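Magnesium glycinate, month 2

I switched to Zultel capsules in August, 200 mg with dinner. The label lists the salt weight and the elemental weight on separate lines – read the second one.

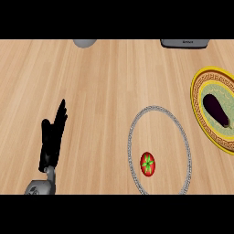
Does the form matter?

Mostly for the stomach. Oxide gave me cramps; glycinate has not.

Sleep log: 587 minutes in bed on the longest night, no clear trend so far. I changed nothing else, coffee included.
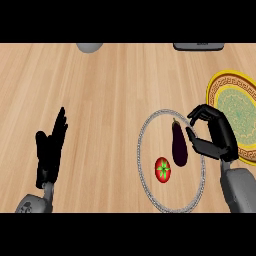 Next month

Same dose, taken at 9 p.m.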